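Lowri Hopkin
1/ We've been in the new flat at Joltotham since March and the white table has been a dumping ground for nearly all of it. Post, chargers, seed packets, one glove. I'm sorting it out this week and putting the steps here in case anyone else has a table like it.

2/ First job was getting everything off. All of it, onto the bed, so that I couldn't go to sleep until it had been dealt with. I started at 7 in the evening and was done by half nine, with a break for toast.

3/ Most of the heap was paper. I kept anything from the council, the tenancy letter, and the guarantee for the boiler. The rest went in the recycling. If you're renting, keep the meter readings from the day you moved in. Ours was 493 on the water and the supplier has asked for it twice.

4/ Cleaning the top. It's a matt white finish and it shows every tea ring. Warm water and a drop of washing-up liquid on a soft cloth, then a second cloth with plain water, then a dry one. I tried a cream cleaner on the underside first and it left a shiny patch, so I left that alone.

5/ Sunil Sikder asked about biro marks. I had two. Washing-up liquid did nothing. A bit of surgical spirit on a cotton bud shifted one completely and the other is now very faint. Test it somewhere out of sight.

6/ Next, deciding what lives on the table. I wrote a list and crossed most of it out. What was left: keys, the post that needs answering, my glasses, a pen that works. That's small enough to go in one basket.

7/ I looked at plastic trays and a wire thing from Nalta for £20. The wire one has gaps wide enough for a pen to fall through. I already had a brown woven basket that came with a hamper from Sarkar, so I used that and spent nothing.

8/ If you're buying one, measure first. You want it to hold an A4 envelope without folding, and you still need room for a plate and a laptop. Rounded corners are handy as well. I've caught my hip on a square one in a narrow room and it does hurt.

9/ Where to put it took longer than the cleaning. In the middle it got pushed about at every meal. At the back I couldn't reach it sitting down. It's gone on the right-hand side, set at an angle, and the rest of the top stays clear.
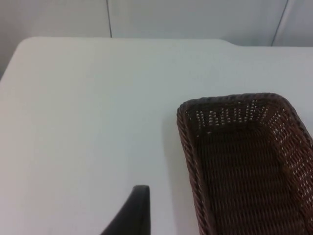

10/ Keeping it that way. My rules so far:
Post gets opened standing up, by the bin.
Nothing goes on the bare table overnight.
The basket gets emptied when the lid of an envelope shows over the rim.
Mugs go back to the kitchen with whoever drank from them.

11/ Someone asked if the basket marks the surface. I haven't seen any scratches, but woven ones can have a rough end poking out underneath. Run your hand over the base and snip anything sharp. A square of felt would do the job too.

12/ To clean the basket itself I use the brush bit on the hoover and then a barely damp cloth. Don't soak it. Mine had crumbs in the weave from the hamper crackers.

13/ Next is the cupboard in the hall, where the Hurulholm boxes are still taped up from the move. One of them just says "413" on the side in my handwriting and I've no idea what I meant by it. Will post when it's open.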